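Project notebook: Irka Carer Respite Program
18 March 2025
Entry by Nyokabi Nyanda. Copy to Mwende Mrema.

1. Referrals

The spring intake list was reviewed this morning. There are 47 carers on the register, of whom 20 have asked for a place on the overnight break at Ogola. The house sleeps 14 in addition to staff. Mwende has proposed two shorter stays in place of one long one, and I have agreed to this in principle. The second stay will need a separate booking and a second set of consent forms. Forms signed in October remain valid for day trips only and may not be used for overnight stays.

Priority for the first stay goes to carers who have had no break since joining the program. Where two applicants are otherwise equal, the earlier referral date will decide. Reasons for each decision are to be entered in the referral log on the day it is made.

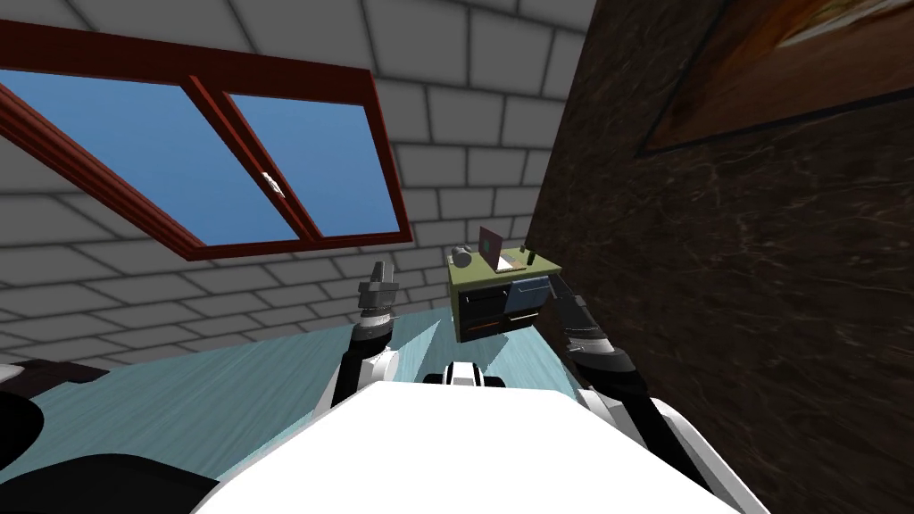
The quiet room was discussed at length. Several of the younger carers reported after the last group session that they had nowhere to sit apart from the main activity, and two left early. It was agreed that every venue must offer one room where no program activity takes place and where phones may be used to call home. Mwende asked what such a room should look like. I would keep it plain: pale block walls and a two-pane window with nothing but blue sky in it would do very well, provided the door closes and there are comfortable chairs. A staff member is to be within call but should not sit in the room unless asked.

2. Replacement care

This remains the weakest part of the plan. A carer cannot attend overnight unless another person is in the home, and the agency at Postley needs the full list of names before it will confirm any hours. Each family is to receive a telephone call, followed by a letter setting out who will attend, at what time, and whom to call if the visit does not take place. The calls will be divided between the two of us by surname.
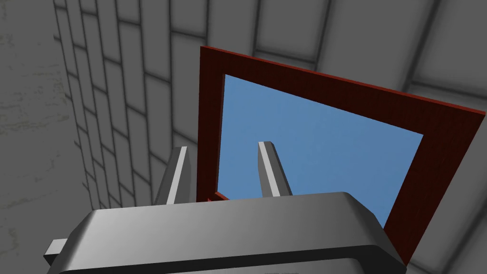 The letter should also state plainly that a carer may return home at any point during the stay. Transport for this purpose is covered by the program. Last year the wording was vague and one family believed they would be charged. Draft wording is in the shared folder — Mwende to check against the transport policy before it goes out.

3. Budget

The grant line for short breaks stands at 2000 dollars. Two stays will use more on food and fuel than one, and the activity line may have to be reduced. The climbing session is the most costly item. A guided walk and an evening of cooking would be acceptable to most of the group, judging from the feedback cards, although the cards were not completed by everyone.

Receipts for the Salik day trip are still outstanding. I have asked for them twice. 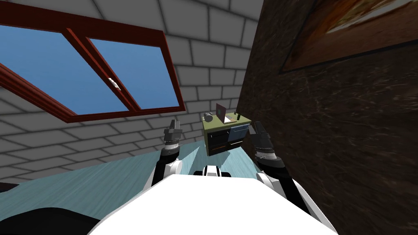
Group work will continue on a weekly basis while the stays are arranged. The current topic is how to speak with teachers and employers about a caring role, and attendance has been steady after a slow beginning. One carer suggested that the group make a poster for the new meeting space, and the others took this up readily. The preferred colors are light gray with a dark red border, much like the window frame against the brick, and the lettering is to be large enough to read from the door. Paper and paint may be charged to the group work line. The text of the poster is for the carers to write, and staff should correct spelling only if invited to do so.

4. Actions

Nyokabi: confirm dates with Ogola; send the list of names to Postley; start telephone calls.
Mwende: revise the family letter; price the guided walk; follow up on the Salik receipts.
Both: read the referral log before the next group session and initial each page.

Question left open: whether carers who turn 26 between the two stays keep their place. My view is that they should, but the program rules do not say so. To be raised with the program director.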